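The ceasefire that counts its own breaches

The monitors' report for March 7, 2024 lists 1,176 violations along the Kokberg line. The ministry in Ilstead read the same report and announced that the truce was "broadly holding". I would like to know what it would take for a truce to be broadly failing.

Much of the trouble lies in what gets counted. One shell is a violation. So is a burst of rifle fire at a dog. A drone that crosses the river at night goes in a separate table, at the back, and most newspapers never reach it. Both armies know this, and drone flights have gone up every month since October.

Then there is the withdrawal. Each side agreed to pull its heavy guns back 2 kilometres and each says it has done so. The monitors have been let into one storage yard, at Coppens, where they were shown guns under netting and asked to leave after lunch. The other side has promised a visit and not named a day.
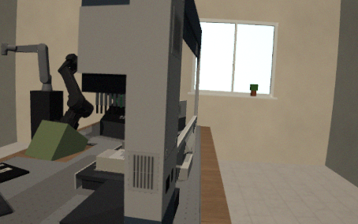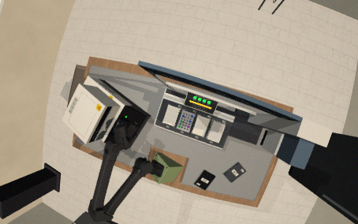
Computer renderings: a light grey laboratory instrument, and a workstation table on a tiled floor.

Duarte Coelho, who drove supply lorries to the Cundbridge crossing until his road was mined, is not impressed by either set of claims. "They tell us 900 families can go home," he said. "Which road do they take?"

I put his question to the ministry and got a reply about donor confidence. The road is still shut. Of the 2,000 people promised passes in the autumn, the officials could not say how many had used one, or even how many passes had been printed.

The talks resume next month with the same delegates and the same map. The southern villages are left blank on it, and both sides have asked for them to stay that way.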